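October 2026

Up at 8, rain all morning. Took the bus back from Plendville on Friday night, so today was for the cabinet, which I have been putting off since September.

Everything came out onto the floor first. Two bags for the Silville thrift store, one for the trash. I gave the shelves a wipe and washed the door handles while I was at it. By lunch only the bottle with the green label had gone back in, on the middle shelf. Both doors stayed open the rest of the day to air it.
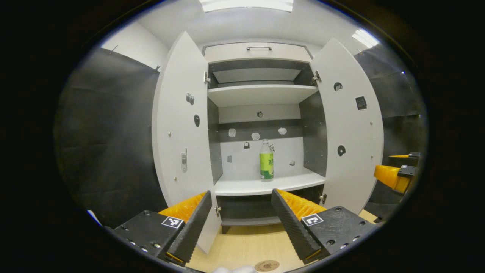
My sister called and said I should put the heavy things at the bottom this time and keep the drawer for papers, or I'd be doing the whole job again by spring. She is probably right. I told her the drawer was for batteries and string and she let it go.

Spent 30 minutes looking for the Bellamy receipt and found it in a cookbook. $14.73, not worth the search.

The little pads on the back wall can stay. I tried one with a fingernail and it didn't want to move. Soup for supper. Tomorrow the towels go in, then the boxes from the hall.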